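Backup Goalies and the Long Bench: my notes for the Desterton coaches' night

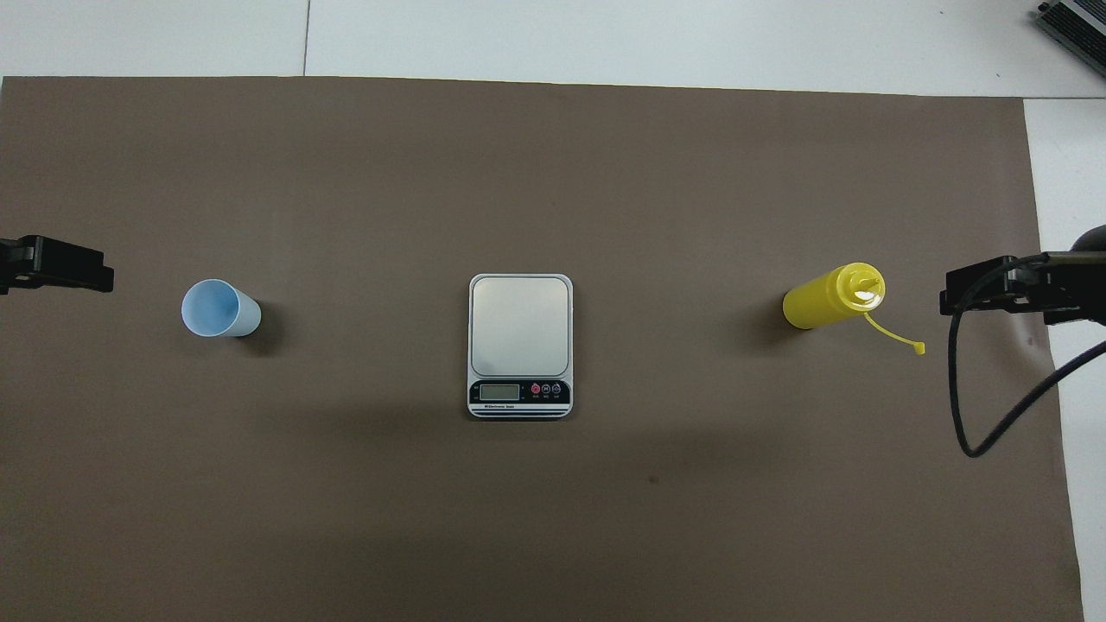 Light blue cup, on its side on the mat.

Okay, start with the Rarerwood game. We lost our starter in January, up a goal, and I sent in a kid who'd played 41 minutes all season. (Pause, let them groan.) He faced 59 shots over the next two games and I hadn't given him one full practice with the first line!

Ask who here splits goalie reps. Wait for hands.

Then my fix: the backup gets every third practice, start to finish, and a real game before the holidays. Skip the Cabello story if we're past 7:30. Questions.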